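Before you start, please read the whole page once. Green tomato relish is a forgiving recipe, but the salting takes one night and you can't hurry it.

## What you need

- 1788 g green tomatoes, weighed after trimming
- 4 brown onions
- 3 tablespoons cooking salt
- 500 mL cider vinegar
- 350 g raw sugar
- 8 whole cloves
- 1 tablespoon yellow mustard seeds
- 2 teaspoons curry powder
- 2 tablespoons cornflour

The strange weight of tomatoes is what I had in the bowl the first time I wrote the recipe down, and I never changed it. If you have a little more or less, it is no problem.

## Choosing the tomatoes

Use firm tomatoes that are green all over. One or two with a slight blush are fine, but a ripe tomato goes soft in the salt and makes the relish watery. I grow a variety sold at the Pesden market under the name Leneo, which stays hard for a long time on the bench. Any ordinary garden tomato will do the same work.

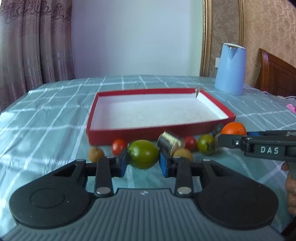

*A large green tomato and a small one, with cherry tomatoes and a mandarin.*

Wash them well and cut out the stem end with a small knife. Do not peel them. The skin gives the relish its bite, and after cooking you will hardly notice it.

## The evening before

1. Cut the tomatoes in pieces the size of your small fingernail. Chop the onions a bit finer.
2. Put everything in a big glass or ceramic bowl, sprinkle over the salt and mix with clean hands.
3. Cover with a plate and leave in a cool place overnight. In August my kitchen in Wivlow is cold enough, but in warm weather I use the fridge.

## Cooking

1. Tip the vegetables into a colander and let them drain for half an hour. Press gently — you want to remove the salty liquid without making a mash. Do not rinse.
2. Put them in a heavy pot with the vinegar, keeping back four tablespoons for later. Tie the cloves in a piece of muslin and add them with the mustard seeds.
3. Bring to the boil, then simmer for 40 minutes with the lid off. Stir now and then.
4. Add the sugar and stir until it is dissolved. Simmer 15 minutes more.
5. Mix the cornflour and curry powder with the vinegar you kept back. Pour this in slowly while stirring, and cook five minutes until the relish is thick and glossy.
6. Take out the cloves.

If the relish catches on the bottom, do not scrape it. Pour the rest into a clean pot and continue.

## Filling the jars

Wash the jars in hot soapy water, rinse them, and dry them in the oven at 120 °C for 20 minutes. Boil the lids separately. Fill the jars while both jars and relish are hot, wipe the rims with a clean cloth and close them immediately.

Let the relish cool, then keep it in the fridge. The flavour is sharp in the first days and becomes rounder after two weeks. I like it best with a strong cheddar, or on a cold lamb sandwich with plenty of butter.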